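4. Instalación y puesta en marcha de la báscula de cocina Praltance 2000

4.1 Elección de la superficie

1. Coloque la báscula sobre una superficie rígida y horizontal. No la instale sobre manteles, alfombrillas de silicona ni tablas con patas de goma.
2. En encimeras de azulejo, compruebe que ninguna de las cuatro patas descanse sobre una junta. Una pata hundida en la lechada desplaza el punto cero y la lectura deja de ser repetible.
3. Gire las patas roscadas hasta que la burbuja del nivel quede dentro del círculo.
4. Retire de la plataforma cualquier plato o recipiente antes de encender el equipo. 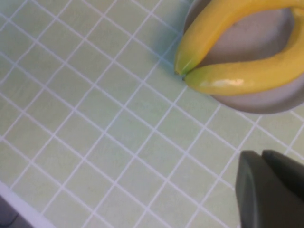
Fig. 7. Encimera de azulejo pequeño con juntas claras.

Nota: si la separación entre juntas no permite apoyar las cuatro patas sobre pieza lisa, utilice la placa base Rasness (no incluida).

4.2 Encendido y puesta a cero

1. Inserte las pilas respetando la polaridad y cierre la tapa.
2. Pulse ENC. La pantalla muestra todos los segmentos y, a continuación, el número de versión.
3. Espere a que aparezca 0 g. Si aparece E31, la plataforma tenía carga durante el arranque: retírela y repita el paso 2.
4. Deje estabilizar la báscula cinco minutos cuando proceda de un local más frío.

Precaución: no supere la carga máxima de 2000 g. Una sobrecarga puede deformar la célula de carga de forma permanente y anula la garantía.

4.3 Tara y pesaje por diferencia

1. Coloque el recipiente vacío y pulse TARA.
2. Añada el alimento. La lectura corresponde al peso neto.
3. Para pesar un segundo ingrediente en el mismo recipiente, pulse de nuevo TARA antes de añadirlo.
4. En frutas con piel no comestible, pese primero la pieza entera, retire la piel y pésela por separado. La diferencia es la porción comestible. Anote ambos valores si va a introducirlos en la aplicación Iturra.

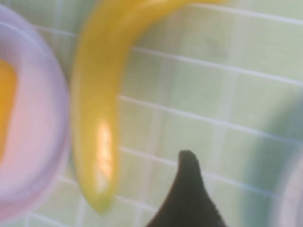
Damián Ocampo comenta en la versión en línea de este apartado que la tara se pierde si la báscula se apaga sola entre las dos pesadas, y que conviene desactivar antes el apagado automático. El procedimiento figura en el apartado 4.4.

4.4 Apagado automático

1. Con la báscula encendida y sin carga, mantenga pulsado UNIDAD hasta que parpadee AUTO.
2. Pulse TARA para alternar entre SÍ y NO.
3. Pulse ENC para guardar.

Nota: el ajuste vuelve a SÍ al cambiar las pilas.

4.5 Recambios

Placa base Rasness: ref. 1895.
Juego de patas roscadas: ref. 3752.
Los pedidos se tramitan a través del distribuidor Drumbridge, indicando el número de serie grabado bajo la plataforma.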